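Grellach Quarry Restoration and Resource Survey
Progress report to the Gritura Fund, August 2018

Thank you, first of all, for your patience over the spring. We know the last report reached you later than it should have, and we were grateful for the kind note that came back with it. The good news is that the summer has been a much easier season on the hill, and there is a fair amount to tell you.

As you will remember, the Grellach project has two halves that share one budget. The first is the survey of what limestone is left in the old workings and whether the east bench could be reopened on a small scale for building stone. The second is the restoration of the west side, where quarrying stopped years ago and the faces have been left to slump. We still think it makes sense to run the two together, even if it makes the bookkeeping a bit of a puzzle now and then.

Drilling

We had planned 17 core holes on the east bench, and all of them are now finished. The rig from De Luca came up the haul road in the first dry week of June and stayed until the last hole was capped. The deepest hole went to 51 meters, which took us well below the gray beds and into the clay underneath, so we can now draw the base of the limestone with some confidence. In all we recovered 726 meters of core. Recovery was good in the solid beds and poor in the top few meters, where the rock is broken up by roots and frost and comes out as little more than gravel.

The stone itself is a pleasant surprise. We had expected the thick beds to pinch out toward the road, going by the old quarry plans, and in fact they carry on at very nearly the same thickness as far as the boundary fence. There is a band of cherty material partway down that would be a nuisance to saw, and anyone working the bench would want to leave it for crushed stone or step around it. Two of the holes near the old incline hit open cavities, and we lost drilling water in both. We have marked them on the plan and would not want heavy equipment parked over that corner until someone has had a proper look.

Core logging and storage

Logging is going more slowly than drilling did, as it always seems to. We have described and photographed the core from the northern row of holes and are well into the middle row. The boxes have been moved out of the farm building, where the damp was getting into the labels, and into the unit at Prisano that we mentioned last time. It is a little farther to drive, but there is light to work by and a floor you can roll a cart across, and everyone is happier for it. The smaller samples, the thin sections and the reference chips are being kept separately from the boxes so that they can be found without lifting anything heavy.

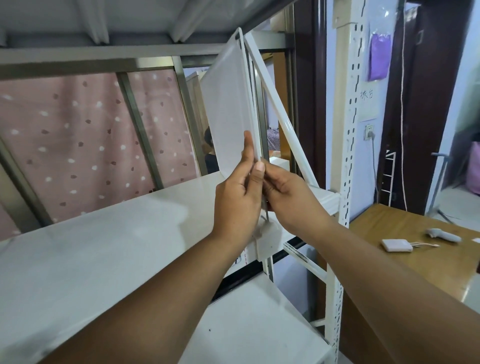

We should say a word about the lab work too. The first batch of samples went off for strength and water absorption tests at the end of June, and we have the absorption results back. They are low for the thick beds and noticeably higher for the yellow bed at the top, which fits with what the old masons' walls in the village have been telling us all along (the yellow stone is the one that flakes). The strength results are still to come. We have asked twice, and are told there is a line ahead of us. Frost testing takes as long as it takes, and we don't expect those figures before winter.

Groundwater

The two monitoring wells below the west face have been read every week. The level dropped steadily through the early summer and has held fairly flat since. The spring by the lower gate kept running the whole time, which was a relief to the neighbor whose cattle drink from it. We would like to keep reading the wells through a full year before saying anything firm about how deep the east bench could be worked without touching that supply.

West side restoration

The slumped part of the upper face has been trimmed back and the loose blocks brought down to make a bench at the foot. We spread the stockpiled overburden on the lower terrace and seeded it with the grass and clover mix, a little late in the season if we are candid with you, and the germination is patchy on the sunny end. We will reseed that strip in the fall. The fence along the top edge is complete apart from the gate, and the warning signs are up.

Budget

Drilling came in slightly under what we set aside, mostly thanks to the dry weather. Hauling and storage came in over, and the move to Prisano accounts for nearly all of it. With your agreement we would like to shift the drilling savings across to cover this, and we would not need anything beyond the original grant. The detailed sheet is attached as usual.

Next steps

Between now and the next report we plan to finish the logging, tie in the last survey points, and put together a first bed-by-bed estimate of the usable stone. We would also be very glad to show you the site if anyone from the Fund is able to come before the road gets muddy. Please let us know a day or so ahead so that we can have boots and hard hats ready in the right sizes.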